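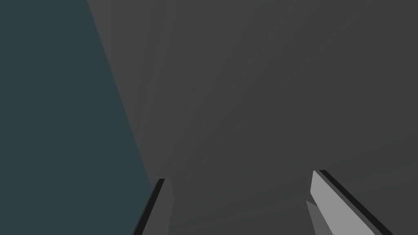 Gray on gray, with a large wedge of teal down the left.

I finally used the second half of my subscription at the Rorlow, the small opera house across the river, and I want to write it up before I forget the details. The piece was Ukholm, a one-act chamber opera that runs 82 minutes without an intermission. It is set in a fishing town over one winter and has four singing roles, a chorus of eight and a very small orchestra.

I went in knowing almost nothing. The Rorlow holds 300 people and I would say most of the seats were taken, apart from the two side rows where you can't see the left of the stage. I sat in the center, five rows back. My ticket was part of a package I bought last August, so I don't remember what I paid for it, but single seats on the night were 80 dollars. That is a lot for 82 minutes. It is also a good deal less than the big house downtown charges for anything you would want to sit in.

The music took me a while. The first twenty minutes are mostly low strings and one clarinet, and the soprano has long lines that don't settle anywhere. I caught myself reading the program. Then the chorus comes in from the back of the hall, behind the audience, singing very quietly, and after that I stopped looking at the clock. The mezzo who sings the mother was the best thing in it. She has a big, dark voice and she kept it small until the letter scene, where she let it out for maybe four bars and then pulled it back again.

The tenor was harder to like. He was in tune and you could understand every word, but he sang everything at the same volume, and in a room that size it gets tiring. The friend I went with disagreed and thought he was fine, so take that for what it's worth.

The opera is sung in English and they still put the words up on a screen over the stage. I was glad of it. High soprano writing is hard to follow in any language. My one complaint is that the titles ran ahead of the singers in the second scene, so you read the bad news before the character heard it.

Parking was the usual problem. The lot behind the Aoki building closes early now, and the garage on the corner wanted more than I was willing to pay, so we left the car by the library and walked. Allow extra time if you have never been there. They do not seat latecomers for this one, and with no intermission you would be standing in the lobby listening to it on a speaker.

The Valulex Foundation paid for part of the production, according to the program, and there was a table in the lobby taking sign-ups for the school matinees. The program also says that 2252 students came to matinees last season — more than I would have guessed for a company this small. I would like to know how Ukholm goes over with a room full of twelve-year-olds. The storm music would probably hold them. The long duet after it might not.

I have renewed for next season. There are three operas on the list and I only know one of them. The Rorlow has moved the start time up by half an hour, which suits me fine, as I am usually up at five.

Posted June 2019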